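Living with a light wooden table

Fri 3 July

We replaced the kitchen table in January and I said I would write something once we had used it for a while. It has now had half a year of breakfasts, homework, parcels and one attempt at pasta making, so I have a fair idea of what it is like to live with.

The old table was dark, with a heavy varnish that had gone sticky at the corners. It came with the house. I never liked it, but it was solid and it held everything we put on it, so it stayed. What changed my mind was the kitchen being repainted. With pale walls the table looked like a piano somebody had left behind.

I started by looking at new ones. The furniture place on the ring road at Mornum had plenty, but most of the ones in our price range had a thin printed surface over board, and the salesman was quite open about that when I asked. The solid ones cost more than I wanted to spend on something that would have a hot pan put on it sooner or later. I then spent several evenings going through second-hand listings, and it was one of those that we bought, from a house clearance firm called Jorkus. It was 260 pounds, with delivery on top. They had the wood down as oak in the listing and ash on the receipt. I have looked at a lot of photos of both and I still don't know which is right.

It arrived with its legs off. Putting them back on took most of a Saturday morning, mainly down to one bolt that had been cross-threaded by a previous owner. I got it out in the end with a bit of oil and a longer spanner borrowed from next door. If you are buying second-hand, ask to see the fixings. I looked carefully at the top and never thought to look underneath.

The finish was the next question. The top had been waxed at some point, but the wax had worn away in the middle and built up at the ends, so it felt different depending on where you sat. I read far too much about this. Opinion seems to be split between people who want an oil, which soaks in and can be patched, and people who want a lacquer, which sits on top and keeps spills out until it gets scratched. I went for oil, on the grounds that I would rather do a small job often than a big job every few years. I have changed my mind about that a few times since.

The method I followed was the one on the tin. Take the old wax off with white spirit and a cloth, let it air, sand lightly along the grain, wipe off the dust, put on a thin coat, leave it, wipe off what has not gone in, wait overnight and do it again. I did 3 coats. The first vanished almost straight away. The second made the colour a bit warmer than I expected, and the third made hardly any difference to look at, though the surface did feel smoother afterwards.

One warning, which is also on the tin but in very small print: the cloths can heat up by themselves if you leave them screwed up in a bin. Lay them flat outside until they are dry. I hung ours over the washing line and they looked awful but did no harm.
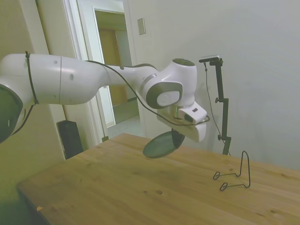 A light wooden table top.

Light wood does show things. Tea is the worst. A ring from a mug will come out if you get to it the same day with a damp cloth, but leave it over a weekend and it needs a rub with fine sandpaper and a dab of oil. Red wine was less trouble than I feared. Felt pens depend entirely on the make. Beetroot I would simply keep away from it.

What it doesn't show is dust and crumbs, and I had not thought of that beforehand. The dark table needed wiping after every slice of toast or it looked neglected. This one can go until the evening. Small scratches are also harder to see than they were on the varnish, where every one came up white.

The other surprise was the light. The kitchen faces north and we used to have the lamp on by mid afternoon for most of the winter. A pale surface that size throws a fair amount of daylight back up, and we now switch the lamp on later. I have no measurements for this, only the fact that the lamp gets forgotten about more often.

It has moved a little. When the heating went off in spring a gap closed up between two of the boards, and I expect it will open again when the cold weather comes. I was worried the first time I noticed it, but the man at the timber yard in Listier said that any solid top will do it and that the mistake is to fill the gap while it is open. The filler then has nowhere to go when the boards swell. I have left it alone. It collects crumbs, and a cocktail stick gets them out.

As for upkeep, I wipe it with a cloth wrung out in warm water and a very small amount of washing-up liquid, then go over it with a dry one. I stopped using spray cleaner after it left a dull patch near the window end. I re-oiled the whole top once, at Easter, and that took one coat and an evening of eating off our laps. The tin is still more than half full, so it was decent value even though I grumbled at the price.

We use place mats for dinner and nothing for breakfast. I bought a wipe-clean tablecloth from Kanagaratnam, the hardware shop by the station, for painting and glue, and it does the job. It does mark the wood if it is left on for days with anything damp trapped underneath, so it gets rolled up and put behind the door. There was a nicer cotton one as well, but I know we would never iron it.

Would I buy the same again? Yes to the table, and yes to getting it second-hand. On the oil I am less sure. A friend has a hard wax finish on hers, which has been down for years with far less attention, and when ours next needs doing I may take it back to bare wood and try that. It would mean a few days without a table, so it will have to wait for a week when we are away or the weather is good enough to eat outside.

The old one went to a neighbour who wanted a bench for his garage. He has cut a bit off the legs and screwed a vice to one end.

The chairs are still the dark ones. They don't match and I keep looking at replacements, but they are comfortable, and a set of decent ones costs more than the table did. I have sanded one leg of one chair to see what is under the varnish. It is a sort of orange colour, so I have put that chair against the wall while I think about it.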